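Workshop notebook, Zumar fit-out, Banduldale unit
15 Mar 2026
Reading time: 2 min
Print this entry | E-mail this entry

Carried on with the ceiling and lighting survey. Purpose is to settle where the extra strip lights go before Gritano quote for the wiring. Notes are for whoever does the marking out.

Deck is corrugated metal, painted white, with white beams across it. Nothing to be fixed to the ribs themselves. All new hangers go on the beams with clamps, no drilling. AC unit is recessed and stays where it is. Keep new fittings clear of its vent, and leave enough room to drop the grille for cleaning.

Ceiling and existing lights:

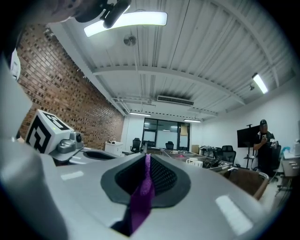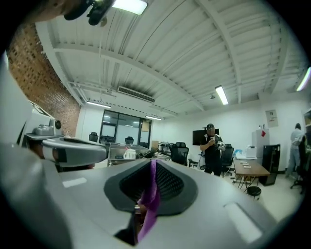 Mounting height for the new strips set at 2315 mm above finished floor, measured to the underside of the fitting. Checked against the tall cabinet doors, which clear by almost 5 mm with the hinges as they are. Tight. If the cabinets get leveling feet, this has to be redone.

Lux meter gave inconsistent values near the back wall. Battery changed, no improvement. Readings struck out, to be repeated after dark with the blinds down.

Circuit split as drawn: 2 circuits, back of the room switched separately from the front. Taşdemir drawing still shows the old single switch by the door. Revision requested. Do not work from the printed copy in the drawer.

Open items:
- dimmable drivers or fixed, price both
- color temperature to match existing, part number not found yet
- route for the new conduit, follow existing runs where possible
- borrow the longer ladder

Started marking beam centers with tape. Stopped at the second beam, tape would not hold on the paint. Chalk next time.

Comments (3)

Is the 2315 to the fitting or to the hanger? Drawing says hanger.

To the fitting. Drawing is wrong there too, added to the revision request.

Masking tape holds if you wipe the beam with alcohol first. There is a bottle under the sink.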